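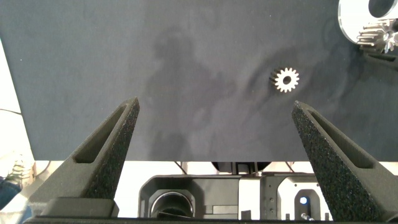

4.2 Mutual recognition and the cost of being certified twice

The towns of Granel and Gamholm sit on opposite sides of a border that trucks cross in a few minutes and paperwork crosses in a season. Both host a halal certification body. Each body says in its public guidance that it welcomes certificates issued by the other, and each then asks for a supplementary audit, a translated ingredient file and a fee. Firms in our sample had a name for this arrangement, and we have used "partial recognition" in its place.

We interviewed exporters of processed foods, gelatin-free confectionery and over-the-counter medicines, 75 firms in all, of which 13 had let at least one certificate lapse since the previous September. The lapsed group is the interesting one. None had failed an audit. Most had simply looked at the renewal calendar, looked at the margin on a carton of cough syrup, and gone back to selling at home.

Figure 3 plots the median waiting time for a second certificate against the number of ingredients declared. We had expected a slope. What we found was closer to a shelf: products with very few ingredients waited almost as long as those with many, until the list passed 40 items, at which point the wait rose sharply and the file was usually handed to an outside laboratory. One maker of plain rice crackers waited longer than a maker of vitamin tablets — a result we checked more than once, and which the cracker maker had been happy to explain at length.

Figure 3. Median waiting time for second certification, by number of declared ingredients. Lapsed certificates are shown as open circles. Bars give the interquartile range.

The flat part of the curve suggests that the delay lies mostly in the queue. Auditors at both bodies described the work of reading a short file as an afternoon's job. The file spends the rest of its time waiting for a signature, or for the one translator both sides accept, who has a fair claim to being the most important person in the regional food trade.

Ekham, the smaller port to the south, offers a useful contrast. Its authority stopped asking for supplementary audits on low-risk goods and instead inspects a random share of shipments on arrival. Traders there reported around 200 fewer pages of documents per product line over a full certificate term. Complaints from consumer groups did not rise in the period we cover, though the period is short and the groups themselves told us they were still deciding whom to complain to.

We do not take this as proof that the Ekham model would travel. Ó Dubhghaill, the consultancy that drafted the original recognition text, argued in its report that arrival checks only work where a port has spare laboratory hours, and Gamholm has none. Granel has some, but they are booked for a conference on becoming a halal hub. Both towns have held one each year, with overlapping dates and largely the same speakers.

Section 4.3 turns to medicines, where the question of what counts as an ingredient is itself unsettled — capsule shells being the usual point at which meetings run over.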